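Burrowing Owl Habitat Project, Ondero Grassland
Interim report to the Allthorpe Fund

Reporting period: second season, through early August
Grant purpose: artificial burrows, nest monitoring and landowner outreach

The work paid for under this grant is on schedule except for one item, the south fence line, which is covered below. Spending is within the approved budget lines. We are not asking for any change to the total.
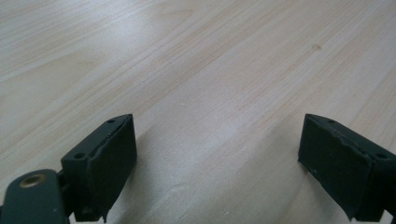
Ondero field office, 12th August

Burrow installation

The proposal called for 33 artificial burrows across the grassland and the neighboring Vindollow pasture. All of them are in the ground. Each one has a buried nest chamber and a length of flexible drain pipe leading up to the surface, with a mound of packed soil at the entrance. We kept the entrances facing away from the prevailing wind where the slope allowed it.

Two burrows at Vindollow had to be dug up and reset in the spring. The soil there is heavier than the survey suggested, and water was standing in the chambers after the March rain. We raised both chambers and put gravel underneath. They were clear when we checked them again after the next storm, and owls have been seen at one of them since.

Grazing has helped more than mowing. Where cattle were on the pasture through late winter, the grass around the entrances stayed short enough that no hand cutting was needed. On the ungrazed strip along the creek we cut twice and will have to cut again. Owls have not used any of the burrows on that strip so far. We would not place more there without an agreement to graze it.

Monitoring

Field crews and trained observers logged 3,497 minutes of timed watches between the start of courtship and the end of July. Watches were done at dawn and again before dusk, from a parked vehicle, at a distance that did not cause the birds to flush or call. Sheets recorded adults present, young at the entrance, prey brought in and any disturbance.

Most of the prey we could identify was insects, mainly beetles and grasshoppers, with voles and mice showing up more in the early watches. Pellets collected near the entrances show the same thing. The pellets have been dried and bagged by burrow number and will be sorted over the winter.

Ground squirrels have moved into several of the artificial burrows. This was expected and we are leaving them alone. Natural burrows on the site were nearly all dug by squirrels in the first place, and the owls do better where there is an active colony to give alarm calls. We have asked both landowners to hold off on squirrel control within the project area, and both agreed in writing.

Losses of young were mostly put down to predators. A coyote dug at one entrance and did not reach the chamber. Red-tailed hawks hunt from the power poles on the county road. Perch guards on the poles nearest the nests were discussed with the utility, and we are waiting for an answer.
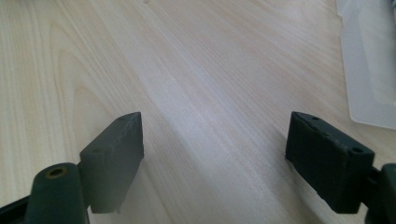
Table surface, Ondero field office

Outreach

The Heo ranch joined the project this season. It is not part of the grant area, but the owners allowed a walkover survey and we found old owl sign at several squirrel burrows near the stock pond. We have given them a short written summary and a map. They would like to see a full season of results from Vindollow before deciding on any burrows of their own.

The landowner handbook is drafted and has gone out for comment. The section on dogs was rewritten after readers found it unclear. It now says plainly that dogs should be leashed near marked burrows from February through August.

Fence line

The south fence has not been replaced. The contractor's first date was lost to wet ground, and the second fell during nesting, when we do not allow equipment in that field. Work is now planned for September, after the young have dispersed. The money for it is unspent and held in the same budget line. Until then the gap is closed with temporary wire, which is checked during the weekly round.

Next steps

Clean out and inspect all chambers once nesting is over.
Replace the south fence.
Enter the remaining watch sheets and send the data file to the fund.
Finish the handbook and print it.
Meet with the Heo owners after the data are in.

The final report, with full nest results and the financial statement, will follow at the close of the grant year. Receipts for this period are attached separately.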